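Ticket 411 — snack table, Pirum room
Opened by: Grethe Vigfúsdóttir
Status: open

Grethe, 6 p.m.: The new black cloth looks great! One snag — the spoon needs a proper rest, so for now it gets a napkin.

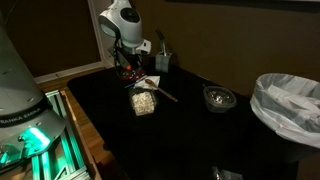 Spoon on napkin, clear container to the left of it.

Þórey Egilsson: Love the napkin fix! Could we try a small saucer next? Lavis has spares on the second shelf, and I'm happy to wash one.
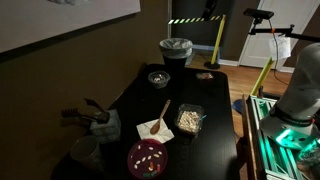
A saucer would also slide more easily when we wipe down, and it won't crumple. Grethe, grab two if you're passing — I'll test both tomorrow.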